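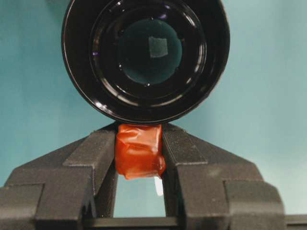
Saturday at the Herrera shed and the gripper build is finally moving. I printed both fingers again in dark grey, over 30 hours in total. With the jaws closed they sit well on the orange tape, just under the black ring, and both sides look even to my eye. Atif Bukhari says I should sand off the layer lines — I prefer to leave them for now.

Next job is the opening width. I set it to 50 in the software and wrote it on the bench so I don't forget.

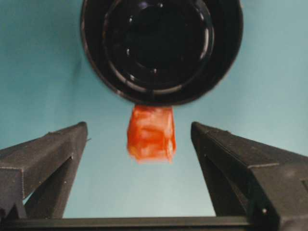 Fingers open, orange piece between the tips.

The colour of the tape is not my choice, it was the only roll left in the drawer. 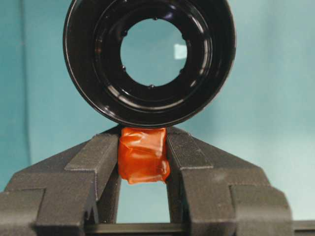
Jaws on the tape, black ring above.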